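Skuderton Community Help
Home and Household > Linens and Table Care
Thread status: Open. Replies: 3. Viewed 952 times.

Removing old marks from a white cloth used on an activity table

Posted by Gornier Family Services Desk

Our center keeps a children's activity table in the front room, which is open to families from 9 a.m. until early afternoon. The table is wooden and is covered at all times with a plain white cloth. Toys are set out on the cloth each morning and returned to a basket at closing. The cloth is laundered every second week in an ordinary household machine, warm cycle, with a powder detergent.

Over the past months the cloth has developed faint marks that remain after laundering. We do not have a record of what caused them. Drinks and snacks are permitted in the room, and the wooden toys are painted, so there are several possibilities. The care label has been removed and we cannot confirm the fiber content. It has the weight and feel of cotton, but this should be treated as an assumption.

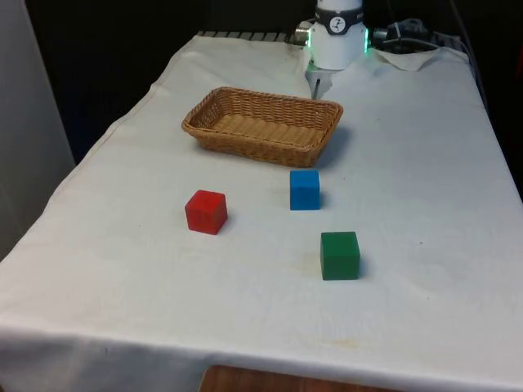 We would like advice on treatment before the cloth goes back into service in August. The center has one spare cloth, so the affected one may be set aside for several days if soaking is required. It is used flat on the table with the wicker basket and the red, blue and green cubes, and the marks of most concern are the pale yellowish smudge toward the front and the light brownish mark to the left of the green cube. Neither is dark, but both are noticeable to visitors against the white. We would prefer to avoid chlorine bleach, as the table is used by children under six and some families have asked us to limit strong products. Please also advise whether the basket or the cubes could be contributing, and whether either should be cleaned at the same time.

Kairys Linen Room
Member, Household section

The two marks should be treated as separate problems until you have reason to think otherwise. A pale yellow mark on white cloth is often old grease or residue from detergent that was not fully rinsed out. A light brown mark is more often tea, juice or fruit. Color by itself does not settle the matter, and the following order is suggested for that reason.

Begin with the yellowish mark. Work a small amount of plain liquid dish soap into it with the fingers, leave it for half an hour, and rinse from the reverse side with warm water. Repeat once if there is any improvement.

Next, soak the entire cloth in an oxygen-based whitener, following the quantity and water temperature on the package. First test a corner of the hem, given that you cannot confirm the fiber. Six hours is a reasonable soak for cotton if the package allows it. Rinse thoroughly and wash as usual with slightly less detergent than you use at present.

Do not place the cloth in a dryer until you are satisfied with the result. Heat can fix what remains of a stain. Hang it on a line and inspect it in daylight once dry. Should the brown mark still be visible, a second soak is appropriate. After 2 soaks without change, further treatment is unlikely to help.

The basket should be brushed out with a dry, soft brush and wiped with a cloth that has been wrung out well. Wicker should not be soaked. Allow it to dry completely in moving air before toys are placed in it again.

For the cubes, rub a damp white rag firmly over one face of each. If color appears on the rag, the paint is transferring and the cubes should be kept off the cloth. Neither mark is close to red, blue or green as you describe them, so I would look to food and drink first.

ivura_household

Use lemon juice and leave it in the sun. This has always worked for our tablecloths.

Skuderton Textile Volunteers
Member, Household section

I would add a caution to the reply above. Lemon juice can weaken cotton if it is left to dry in the cloth, and it should be rinsed out fully before laundering.

The center may also wish to consider a washable pad under the snack area, or a wipeable cover during snack time only. Our own group washes its table linens weekly, and we have found that fresh marks come out with much less effort. If the cloth is laundered every second week, a spill could be many days old before it is treated. Blotting with cool water at closing time would be sufficient in most cases.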